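Aser 가정용 양팔 작업기

제품 개요 | 작업별 지원 범위 | 사양 | 설치 조건 | 이용 후기

Aser는 집 안의 반복 작업을 맡기기 위해 Brallari가 개발한 양팔 작업기입니다. 팔마다 손가락 두 개짜리 그리퍼가 달려 있으며, 세탁실과 침실, 소규모 숙박업소의 객실에서 쓰도록 만들었습니다. 현재 시범 공급 중이고 일반 판매는 시작하지 않았습니다.

구매 상담을 하다 보면 가장 많이 받는 질문이 "그래서 빨래를 갤 수 있느냐"입니다. 수건은 갭니다. 셔츠는 종류에 따라 다릅니다. 바지와 아이 옷은 아직 사람이 하는 편이 빠릅니다. 작업별로 나누어 적습니다.

작업별 지원 범위

수건 개기: 지원. 사각형 면 수건 기준 한 장에 거의 2분이 걸립니다. 사람이 하는 것보다 훨씬 느리지만 밤사이 돌려 두는 용도로는 쓸 수 있습니다.

베갯잇 개기: 지원. 지퍼가 있는 제품은 지퍼를 닫은 상태로 올려 주십시오.

셔츠 개기: 제한 지원. 펼쳐진 상태에서 시작하면 갤 수 있습니다. 뭉친 상태에서는 소매와 몸통을 구분하는 단계에서 자주 멈춥니다. 7분이 지나도 형태를 잡지 못하면 작업을 중단하고 알림을 보냅니다.

바지 개기: 시험 중. 한쪽 다리가 안으로 말려 들어간 경우를 처리하지 못합니다.

양말 짝 맞추기: 미지원.

침대 시트 씌우기: 미지원. 매트리스 모서리를 들면서 동시에 천을 당기는 동작이 필요한데, 지금의 팔 힘으로는 안전하게 할 수 없습니다.

옷감이 어려운 이유

컵이나 상자는 집는 위치가 바뀌어도 모양이 그대로입니다. 옷은 잡는 순간 모양이 달라집니다. 한쪽 끝을 당기면 반대쪽이 접히고, 겹친 천에서 위쪽 한 장만 집어야 할 때도 많습니다. 시트가 깔린 침대 위에서는 옷과 시트를 함께 집는 일도 생깁니다. Jõgi 시험실에서 옷감 동작을 2,000회 반복했고, 중단 원인 1위는 두 겹 집기였습니다. 현행 소프트웨어는 집은 뒤 살짝 들어 올려 겹 수를 다시 확인합니다. 속도는 그만큼 떨어집니다.

사양

팔: 2개
그리퍼: 팔마다 1개, 손가락 2개
한 팔 최대 하중: 6kg
한 번에 처리하는 세탁물: 최대 16장
전원: 가정용 콘센트
소음: 야간 모드 별도 제공

설치 조건

작업면은 평평해야 합니다. 침대도 쓸 수 있지만 푹신한 매트리스에서는 테이블보다 실패가 많습니다. 작업면과 옷의 색은 구분되는 것이 좋습니다. 흰 시트 위의 흰 수건은 인식률이 떨어집니다. 작동 중에는 팔이 닿는 범위에 아이나 반려동물이 들어가지 않게 하십시오.

시범 공급 신청

Brulldale 지역의 가정과 숙박업소를 우선 받습니다. 5월 신청분부터 셔츠 작업용 소프트웨어가 함께 설치됩니다. 신청서에 주로 맡길 세탁물의 종류를 적어 주십시오. 바지나 양말이 대부분이라면 다음 버전을 기다리시기를 권합니다.

담당: Eglė Grigaitė

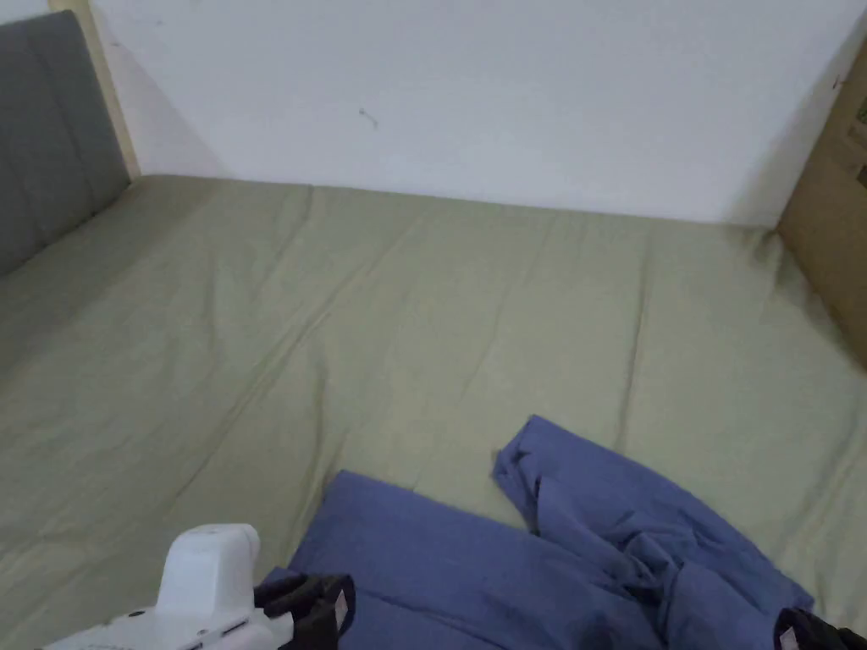

Darius Pētersons: 수건만 놓고 보면 쓸 만합니다. 저녁에 올려 두면 아침에는 다 개어져 있어요. 셔츠는 제가 먼저 펼쳐 줘야 해서 그럴 바엔 직접 개게 됩니다. 뭉친 옷을 알아서 펴는 기능이 언제쯤 나오는지 일정이 있으면 올려 주세요.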